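Workplace Equipment Review: Kornance Hand-Held Gripper, Dendalby Tableware Packing Room

Prepared for department supervisors by Imelda Tan, Operations Review, Fatlow

Summary rating: Recommended, with conditions

The Kornance gripper is a two-finger hand tool used by packing staff to demonstrate handling tasks that will later be assigned to an automated arm. The worker performs the task with the tool in hand, the tool records the movement, and the recordings are used to train the arm. Fatlow placed the tool in its Dendalby packing room in October. This review considers its performance and its effect on the staff who use it.

Setup and training

New users received one hour of instruction and were working without supervision by the end of their first shift. The trigger is simple to operate. The printed guide is adequate on cleaning and storage but weak on fault lights, and two pages refer to a charging dock that was not supplied with our units. Supervisors should correct their copies before issuing them.

Performance

Over the review period, staff completed 1554 recorded demonstrations, of which 177 were rejected at the checking stage. Most of the rejected recordings involved flat, round pieces stacked closely together. The fingers are thick in relation to the gap between such pieces, and separating one from the next requires a slow approach from the side.

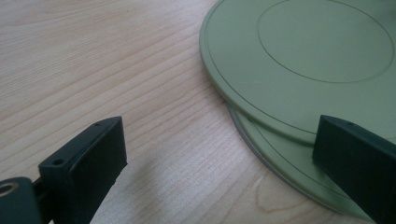
Staff with long experience in hand packing adjusted to this limit sooner than expected. Several developed a method of sliding the top piece outward before closing the grip, and the method has been adopted as the standard procedure for all stacked items.

Effect on staff

Seven employees were assigned to demonstration work. Their grade and hourly rate did not change during the review period. Dindo Dalisay, shift lead, reported that the work is lighter than carton packing but more tiring for the wrist, and asked that sessions be limited to 125 recordings per person per shift. That limit is now in force. Employees also asked who may view the recordings and whether individual speed would be used in performance evaluations. Management has confirmed in writing that it will not.

A more difficult question concerns the skills being recorded. The staff who demonstrate a task best are those whose present duties the arm is intended to take over. The Bañez site has created a permanent grade for demonstration and checking work. Dendalby has no such grade at this time, and this review recommends that one be established before the arm enters regular service.

Conditions of recommendation

Purchase of further units should wait until Kornance offers a slimmer finger set and a wrist support. Job descriptions should be revised in consultation with the employees concerned. Supervisors may direct questions to the Operations Review office at Dendalby.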